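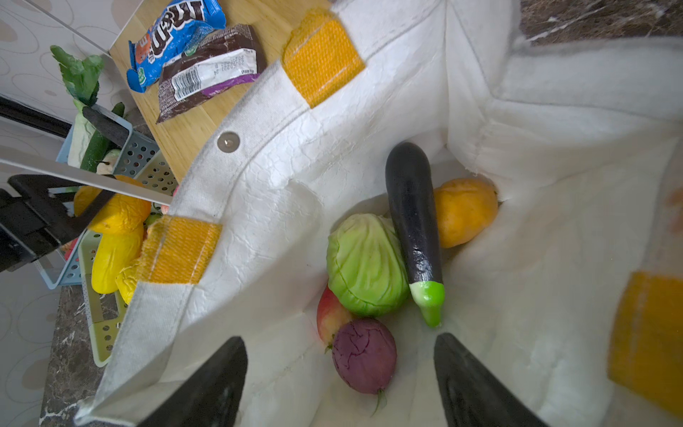

Play food

Play food is a class of toy made to look like things people eat. It includes single fruits and vegetables, bread, eggs, meat, packaged goods and whole dishes. It is used mostly by children between 2 and 6 years old, at home and in preschools, and is often sold together with toy kitchens, shop counters and bags.

History

Small models of food were made for dollhouses long before play food was sold as a toy in its own right. Early pieces were plaster, wax or painted wood and were usually glued to a plate. Larger pieces, sized for a child's hand, became common once molded plastic was cheap to produce.

The town of Loswood had several workshops that turned wooden fruit on lathes. The largest, Garrido, listed 600 different pieces in its final catalog. Much of what is known about the Loswood trade comes from the records kept by Janka Tóth, who painted for Garrido and later ran its sample room. Her notebooks give the paint mixes for each fruit and the price paid per dozen.

Materials

Wood is heavy and lasts well, but the paint chips at the edges. Hollow plastic is light and easy to wash, and dents if stepped on. Foam pieces have a softer surface and can be torn or bitten through. Felt and knitted food is often made at home from printed patterns. The Lorel patterns, drawn by Ginette Besson, cover vegetables only and are still copied by hobby groups.

Some sets are made to be "cut." Each piece is divided in two or more parts held together by hook-and-loop tape or magnets, and comes with a blunt knife.
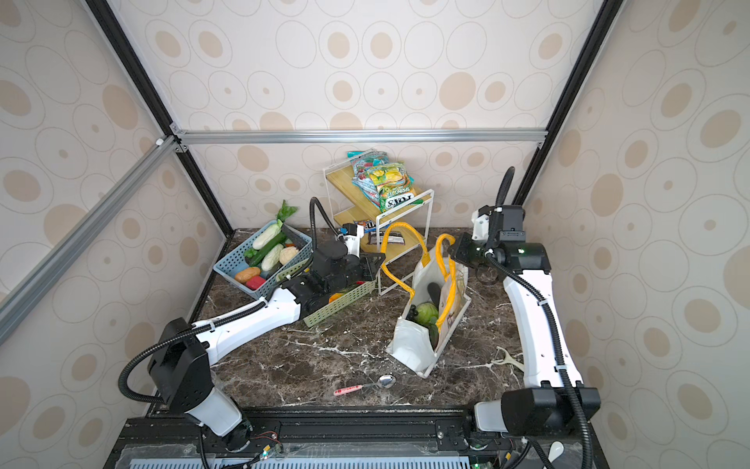

Use in play and teaching

Children use play food to act out cooking, shopping and serving meals. Teachers use it for sorting by color or type, for naming foods and for simple counting. In language classes it stands in for real goods in shop dialogues. Sibel Gezer's classroom handbook suggests mixing local foods with unfamiliar ones so that new words come up during play.

Safety

Pieces for children under three must be too large to swallow, and stems and leaves should not pull off. Magnets need to be fully enclosed. Cracked plastic and peeling wood should be thrown away.

Collecting

Older wooden sets are collected, above all when the box survives. The Kanatska toy museum holds 3000 pieces, 100 of them from Loswood.

See also: Dollhouse, Toy kitchen, Food model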